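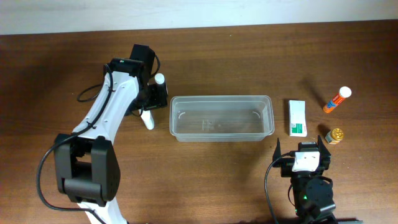

Photo: Druvivex Home Pages, Plinville

Caring for a wooden table with a warm red-brown color

A table like this one shows its grain very well, with the long streaks of dark and light. It also shows every mistake of cleaning, so I write down what I do with mine.

Dust first with a dry cotton cloth. Go always along the grain, not in circles. Then take a second cloth, wet it and squeeze it very well -- it must feel almost dry in the hand. Wipe, and dry right after with a clean towel.

When the light makes a glare on the top, use it. Bend down and look from the side, and you will find greasy spots that you cannot see from above.

For a white ring from a cup, I put a little plain mayonnaise, wait 30 minutes and wipe it away. On an old ring I had to do it 2 times. Try first on a hidden place, under the edge for example.

If your table touches the wall, put small felt pads at the back. Mine in Presville left a brown line on the paint, and I saw it only in February when we moved the furniture.

Wax I use very little, a piece like a hazelnut for the whole top.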